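Chapter 7
Learning from Simulated Kitchens

A robot policy trained on one kitchen counter will usually fail on the next one. The mug has moved, the light comes from the other side, and an object the policy has never met stands in the way. This chapter covers scene randomization, a method that tries to prepare a policy for such changes before it reaches a real arm.

Our running case is the Vakau benchmark. It has 122 objects, and each scene places a random selection of them on a counter within reach of a simulated arm. Objects are not chosen to make sense together. A statue may share the marble with a pepper mill and a measuring cup while the gripper holds a spatula.

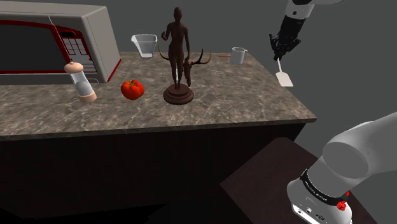

Andreadis objects that clutter of this sort teaches a policy to ignore things it ought to notice, and would spend the same computing time on fewer, more lifelike rooms. The objection is a serious one, and Section 7.4 tests it. Two policies are trained on 500 scenes each, one set random and one arranged by hand, and both are scored on 50 scenes held back from training.

Before reading on, review the definition of a policy in Chapter 2. You will also need the notes on contact and friction at the end of Chapter 6.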